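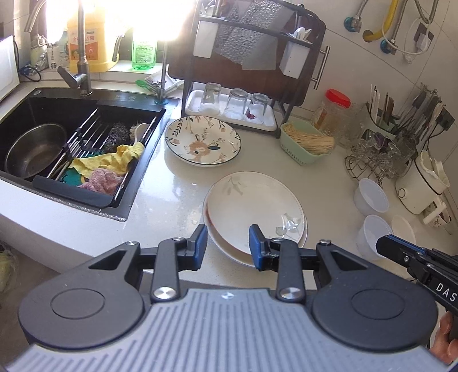 Plates by the sink, leaf pattern on top of the stack, lion plate farther back.

December, glaze notebook, started 4:40 pm

Opened the Dudlow and the white is good! Best Istine so far, and I'm writing this with the lid still propped because I keep getting up to look at it again. Satin, a bit buttery, no pinholes on the flat tiles and only two on the uprights, both near the foot where I was sloppy with the sponge.

Recipe is the same as last time except for the silica, up by two points, with the new bag of Nieto frit. Batch was 2,725 grams dry, sieved twice through 80 mesh. It was thick to begin with (I measured water by eye again, sorry Rosalind) so I thinned it until the dipped tile stopped showing drips at the rim. Specific gravity 146 on our scale, where water is 100. Write that on the bucket. Last month's bucket says "good" on the lid and nothing else.

Firing: cone 6, slow through the first part, then a 56 minute hold at the top. I had meant to hold for 30 but the last load had those little craters on the inside of the bowls, and Guadalupe Cárdenas thought the gas just wasn't getting out in time. I think she was right. The craters are gone. What I can't tell yet is whether the hold did it or the extra silica did it, since I changed both, which I swore I would stop doing.

Clay comparison, all same bucket, same shelf:

Besten white – lovely. Slight blue cast where it pools in the carved lines. Rim stays white.
Besten speckled – even better, to my surprise. The iron comes up through the glaze as soft brown dots with a fuzzy edge, not the hard black pepper we got in fall.
Reclaim – blotchy. Some of it is gray and some of it is cream on the same tile. I'd blame the reclaim before the glaze, there's all sorts in that barrel.

Crazing. Put one tile of each in the freezer for the night, then boiling water, then ink. Besten white came through with no lines at all. Speckled has one hairline by the hole. Reclaim went off like a windshield. I'll do the freezer round three more times before I get excited about dinnerware. (I am already excited about dinnerware.)

Knife marks: dragged the butter knife across all of them. Gray lines on every one, as usual with a satin. On Besten white they came off with baking soda and a wet thumb. On the reclaim they stayed. Rosalind Ferreira wants to try the same thing with a cheap serrated steak knife, and she's offered to bring one in.

Lemon test is running now, slices on tiles under a bowl. Leave them alone until tomorrow please.

Tile numbering: we ended last time at 200, so this load begins at 201. The number goes on the back in iron oxide, with a brush. The pencil ones burned off and now there's a shoebox of mystery tiles, a few of them really nice. If anyone remembers making a pale green with a gold break on the edge, tell me, I want it badly.

Odd thing on the bottom shelf. The two tiles closest to the peep hole are glossier than the rest. Could be a cool spot, could be a hot one, I can argue it both ways. Put witness cones on all three shelves next time, front and back. We have half a box left.

Next batch:
Keep the silica where it is. Drop the hold back to 30 and change nothing else!
Try one with tin at four percent in a small cup, for Guadalupe, who would like it whiter.
Six small plates on Besten speckled, foot rings waxed well up the side. The last ones crept down and I spent a whole afternoon with the grinder.
Order more Nieto frit before we're down to the corner of the bag.

7:15 pm – peeked under the bowl. No color change so far on the white. Put the slices back where they were.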